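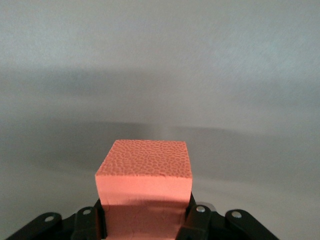
Grasp check says "empty" with foam in the fingers

beca_samuel
Hello all. I am writing the grasp check node for our arm, on Clellira with the wrist camera. With hard parts it works well. With the pink foam block the node reports "empty" very often, also while the block is between the fingers. I compare the finger position after closing with the commanded position, and if the difference is under 2 mm I say there is no object. The foam gives way, so the difference stays small. Which threshold do you use for soft things?

ondow_mark
No threshold will save you. Use motor current. Foam pushes back a little, air does not.

flilby
I disagree with ondow_mark. On a linkage gripper the joint friction is already in the current, and it changes when the pivots get dirty. I spent most of September on this and went back to the camera.

beca_samuel
Thank you both. I have logged the current for 100 closes. The foam and the empty closes overlap, I can not draw a clean line between them. About the camera: the top of the block is wider than the part between the fingers and hangs over them a little. Could I use that?

flilby
Yes. Crop the area between the fingertips and compare with a stored picture of the empty gripper. Your block is salmon color and the background is gray, so saturation alone should do it.

ondow_mark
Until she gets gray foam.

flilby
Then she uses texture. The top is full of small pits, the wall is flat.

um_tools
Careful with the wall. There are dark shadow streaks on it just above the block. If your crop reaches so high, an edge filter can take the streak for an object. Keep the crop low.

beca_samuel
I did exactly this mistake in my first version, the crop was too high. Now I lowered it and I use saturation first, then current only as a second vote. From 542 recorded closes, 26 were wrong before. Now 2 are wrong, both with very low light.

ondow_mark
Fine, but your second vote is the one I told you to use :) Are you squeezing less too? I see creases in the lower part near the fingers.

beca_samuel
Not yet. The force limit is one value for all parts, I must first make it a parameter per object. I will post the config when it is ready.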